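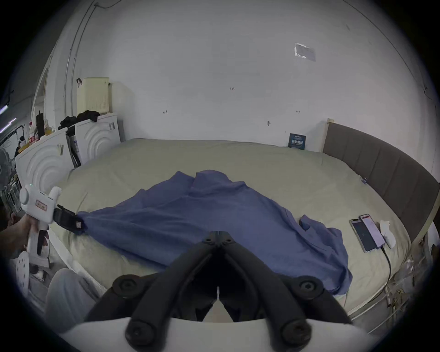
Folding on the Bed

Folding on the bed is the household habit of using a made or half-made bed as the work surface for sorting, smoothing and folding clothes. I've been writing the laundry pages for this home encyclopedia for a while now, and this is the entry people write in to me about the most, so I've let it grow a little.

Why a bed?

Mostly it's the size! A garment can lie fully open with both sleeves out, and there's still room beside it for the finished pile (or your phone, or a tissue, or whatever else lands there). A plain fitted sheet in a pale color is what I like best under the work, because a dark or bright garment shows up well against it and you can see where a hem is before you pick it up. The drawback is softness. A mattress gives under your hands, so creases don't press out the way they do on a table, and small things like socks roll into the dip wherever you lean.

Starting from a crumpled piece

Find the collar or neckline first. On anything bunched up it's usually the stiffest part, and once you have that, the shoulders follow. Take hold of two corners, lift, give it one shake and let it come down flat -- no need to tug at it. Then smooth from the middle outward with the side of your hand. My neighbor Bit-na Joo goes from the bottom hem up, and her shirts look better than mine, so take your pick.

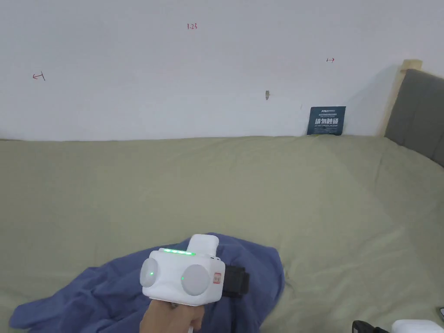 Photo: Ayuba Aidoo

Blue cloth on a green sheet, as in both photos in this entry, is about the easiest pairing there is to work with. Blue on blue is another matter, and I've lost a navy T-shirt on a navy duvet more than once.

Common folds

The half fold goes down the center line, sleeves together, then up from the hem. It's quick and leaves one crease down the front. The Pulten fold (that's our name for it on this site, after the street where I learned it) turns both sides in behind the back first, so the front stays clean. I use it for anything with a collar. Rolling is fine for T-shirts and pajamas, but I wouldn't roll a heavy shirt, it just springs open again.

Where the pile goes next

A heap on top of a cabinet is the usual halfway stop, and I'm as guilty as anyone. Dark clothes pick up lint there, so I try to get those put away first. If you have a headboard with padding, don't hang damp things over it to finish drying -- the padding holds the moisture.

See also: Fitted sheets, how to fold; Airing a mattress; Cabinet tops; Lint

Entry last revised 13 May 2024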